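FOR IMMEDIATE RELEASE

Skalard Opens Its Second Dinnerware Lending Shelf in Lukumay

LUKUMAY, January 18, 2021 — Hi, everybody! I'm Amparo Rivas, I run Skalard, and I get to write our press releases myself because there are only four of us and I'm the one who likes typing. I have good news today and I've been sitting on it since September, so please forgive the exclamation points.

Skalard is opening a second dinnerware lending shelf, this time in the old fabric store on Hosex Street (two doors up from the bakery, green awning, you can't miss it). If you haven't run into us before, we lend plates, bowls, cups and serving dishes the way a library lends books. You come in, you pick out what you need for your party or your baby shower or your cousin's graduation, you take it home in one of our crates, and you bring it back within 10 days. No paper plates, no plastic forks snapping in the potato salad.

We started with one shelf in my garage and a pile of dishes my aunt was going to give away. Our first location, over on the Zullisum side of town, now has 3276 pieces on loan or ready to go, and on holiday weekends the place is nearly bare. Last summer I turned away a couple planning a backyard wedding for the plain reason that every single dinner plate was already out. I hated that! I went home and started looking at storefronts the same night.

So what's at the new place? Mostly white dishes to begin with, because people keep asking for them and they mix with whatever you have at home. There will be soup bowls, pasta bowls, dessert plates, coffee cups and a whole wall of platters. We also have a kids' corner with smaller bowls and cups, and those go out free with any order. The colored sets are staying at Zullisum for now, but you can ask for them at either counter and we'll drive them across.
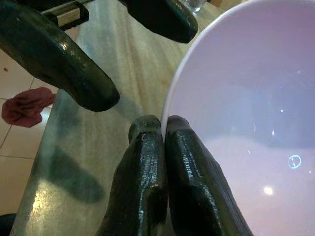 A white bowl, gripped at the rim.

I want to say a little about bowls, since they're what I get the most mail about. People borrow plates without thinking twice, and then they stand in front of the bowls for half an hour. My advice is to go one size bigger than you think. A wide bowl will do for chili, salad, cereal for the houseguests the next morning and the popcorn after that. If you're serving soup to a crowd, take a few extras, because somebody always goes back for seconds and can't find the bowl they started with. (At my house that somebody is me.)

A few practical things. Membership is $22 for the year and covers your whole household. There's no charge per dish unless you're borrowing more than one crate, and then it's a small fee that you'll see posted at the counter. Scrape and rinse before you bring things back, please, but don't worry about getting them perfect — we wash everything again ourselves. Chips and breaks happen. Tell us about it, put the pieces in the paper bag that comes with your crate, and we'll call it even unless you've lost the whole set.

With the health rules the way they are right now, we're doing pickup by appointment only at both locations. You book a time on our website, we pack your crate, and we set it on the table by the front door for you. I know most of you aren't hosting big dinners this winter and I'm not going to pretend otherwise. What we've been lending is a lot of small orders, birthday cake plates for four people, nice bowls for a date night at home, that kind of thing. It's been really sweet to pack those, and I hope we keep getting them once the big parties come back.

We're also looking for donations! Some 20 more large platters would get us through the spring, and we can always use cereal bowls and mugs. They don't have to match. We can't take anything with a cracked glaze or metal trim, and we're full up on gravy boats (thank you, Lukumay, you have been very generous with the gravy boats).

Reporters who'd like to stop in and see the new shelf are welcome to set up a time, and I'm glad to talk on the phone too. Mornings are better for me. Just ask for Amparo at either counter.

Media contact: Amparo Rivas, Skalard, Hosex Street, Lukumay

###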